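Ruvo Countertop Display Range
Tiered Stands, Serving Trays and Woven Baskets

Product group: Food service display
Supplied by: Plotell
Order reference: 517 (stands), 525 (trays and baskets)

The Ruvo range is intended for staffed counters, meeting room refreshment tables and small self-service areas. Each item may be ordered singly or as part of a set. The range is designed for wrapped and sealed goods. Open food should be placed on a plate or in a lined container before it is set on a tray or in a basket.

Bottle rack, two-tier

The bottle rack is made of clear acrylic. The back shelf is raised above the front shelf so that the labels of both rows remain in view. Bottles of one size should be used on each shelf. The rack must be placed on a level surface and filled from the back shelf forward.

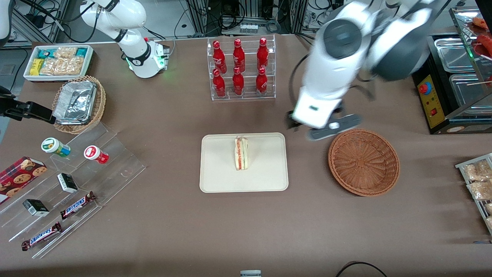

Two-tier bottle rack with six bottles, shown with serving trays and baskets from the range.

Serving trays

Rectangular trays are offered in white and beige. The white tray is suited to snack bars and crackers arranged in rows. The beige tray has rounded corners and may be used for sandwiches and other single portions. Both colors are held in stock at the Peststead warehouse.

Woven baskets

Baskets are available in oval and round shapes. The oval basket accepts a foil container. The round basket has a raised rim and is supplied without a liner. Baskets should be wiped with a dry cloth and must not be placed in a dishwasher.

Tiered display stand

The display stand is also made of clear acrylic and has stepped shelves with thin raised edges. It is recommended for candy bars, small boxes and lidded cups. Larger cups should be kept on the lowest shelf. Items may be laid flat or stood upright, provided that no item extends past the side of the stand.

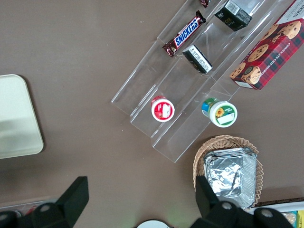 Tiered display stand with a candy bar, small boxes and lidded cups.

Care of acrylic items

Wash by hand in lukewarm water with mild soap and dry with a soft cloth. Do not use scouring pads, alcohol or glass cleaner. Stands should be emptied before they are moved.

Ordering

Orders are accepted from registered account holders. Customers who wish to furnish more than one counter may request a layout plan from the Xaba planning desk before placing an order. Replacement trays and baskets may be ordered separately. Damaged goods must be reported in writing, with the order reference and the delivery note number.

Product contact: Siyabonga Msimang, Food Service Display, extension 162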